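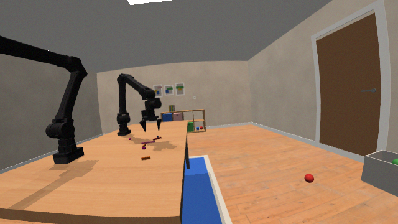

*Reading time: 1 min*

**Flornstead Manipulation League** is a student robotics competition held each May, in which secondary school teams program a pair of robot arms in simulation. It was founded by Dörte Kuhlmann and Benedikt Frerichs as an extension of the Brinkmann after-school program, and is open to students in their final three years.

## Format

Teams work in a common simulated playroom. Two black arms are mounted along one side of a long wooden table, with small pieces scattered on the tabletop. The room also contains a cubby shelf with storage bins, a ball on the plank floor and an open-topped grey box.

Teams submit a controller, which is run 20 times with the small pieces in randomized positions. Each run is worth up to 200 points, for a maximum score of 4,000. Points are deducted for collisions between the arms and for any piece that leaves the table. Teleoperation is permitted during practice only.

## Software

The simulator, Nikia, was written by Torben Hamann and is maintained by former competitors. An earlier program, Allance, modelled a single arm and was retired when the two-arm format was adopted. Controllers are written in Python. Joint limits and gripper force are fixed by the organizers, and attempts to modify them result in disqualification.

## Judging

Scores are calculated automatically. Disputed runs are replayed from the log and reviewed by the head judge, Orest Bondarchuk. The scoring rules were last revised on 10/1/19, when partial credit was introduced for a piece lifted and then dropped on the tabletop.

## See also

- Brinkmann after-school program
- Nikia (simulator)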